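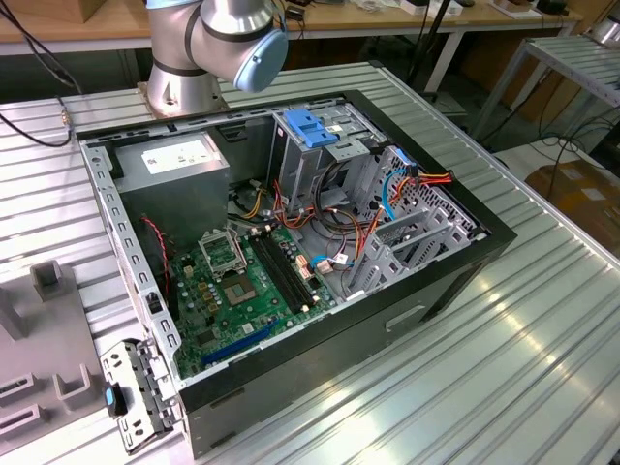

Search this site Enter keywords Go

Kit corner: a fortnight with the Kisier

Regular readers will know I've been after a small arm for our repair bench for ages, so when Dela Eshun at Rerkar offered me a Kisier on loan I said yes before she'd finished the sentence. I've now had it for 2 weeks and I'm rather smitten, with a few grumbles.

What you're renting is the arm, the mounting plate and a starter pack of routines for taking old desktop PCs to bits. It costs £299 a month, support included, and the shortest hire is two months. You lay the tower on its side, take the panel off yourself and pick a routine from the list. Memory is the one I'd show a doubter first - it's slow, but gentle with the clips in a way I never am at the end of a long day!

Cables are where it struggles. Older power supplies throw a great loop of yellow, red, orange and black wire right across the middle of the case, and the arm will stop and ask for help if anything is draped over the part it wants. Elikem Arthur on their support line told me to tuck the bundle towards the drive cage before pressing start, and that sorted most of it. I do wish the booklet said so. (The booklet is thin. Very thin.)

Setting up took me 30 minutes with a cup of tea on the go, and the plate went straight on to our ribbed aluminium bench without any drilling. It's quiet too, so Zodwa could carry on taking phone calls at the next table.

Would I pay for it? For a workshop like ours in Irkstead, with pallets of office machines coming in, yes, I think so. For the odd repair at home, no. Rerkar say a cable routine is coming in February and I've asked to try it. If you'd like a go before ours goes back, drop me a line and I'll put the kettle on.

Bernice Lamptey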